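Notebook > Manipulation > Reading notes

Last updated 10 Jul 2024

I've now read the Stuker write-up three times, and I still can't tell what the 94-page appendix is for. The headline claim fits on a napkin. Take a two-arm policy trained on 4,000 teleoperated kitchen demonstrations, add a small correction model on top, and it recovers from bad grasps in kitchens it has never seen. They call the correction model Prendergast. The base policy is the old Cirnier one from last November, with a longer action chunk.

My problem is with "never seen." When you dig out the split, the held-out kitchens are the training tables with the objects moved. Same arms, same mounting height, same lighting. I'd call that a new layout, and a new layout is worth testing, but it's a long way from what the abstract promises.

So we ran the released weights on the Ilham setup, which has its own table and its own dishes. Bread, lemons, an avocado, a few bowls, some plastic cutlery. Our arms are close enough to theirs that the action space carries over without any surgery. We did 235 trials over two weeks and scored them the boring way: did the object end up where the instruction said, yes or no, with the scorer not told whether the correction model was switched on.

The plate tasks are where I expected Prendergast to shine. A plate rim is thin, the fingers have to come in at a decent angle, and a policy that has drifted a little gets a clear signal that it has drifted.
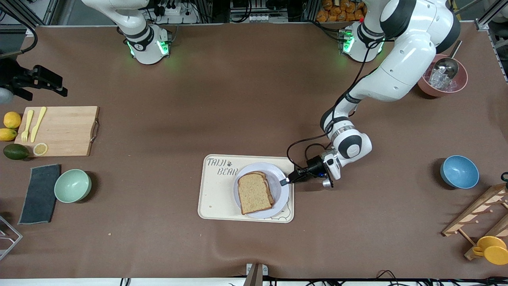
A reader who runs the same weights wrote to me that I'm being unfair, that plates are a bad test for any two-finger gripper and that the gain shows up on soft things like folded cloth. Maybe. I went back and pulled the cloth trials out separately. With the correction on, success went up by 9 points. With the correction off and the base policy simply allowed a second attempt, it went up by 15.

That second number is what bothers me. The write-up never compares against a plain retry. If you give a policy extra time at the rim of a plate, it will sometimes get the plate, and you don't need a second network to explain why.

I may have the threshold wrong. The released config and the text disagree on it, and I used the config. I'll rerun with the other value when the arms are free, and I'll post the score sheets whichever way it goes.

Comments

gantry_left: Did the retry baseline get the same total time budget? If it got more, I don't buy the comparison either.

Author: Same budget, wall clock. It's in the score sheets, third column.

mossbank: The config value is the right one, the text has a typo. I asked them in the issue tracker and got a thumbs-up and no fix.

ovenlight: Would like to see this on something other than a tabletop before anybody says "kitchen" again.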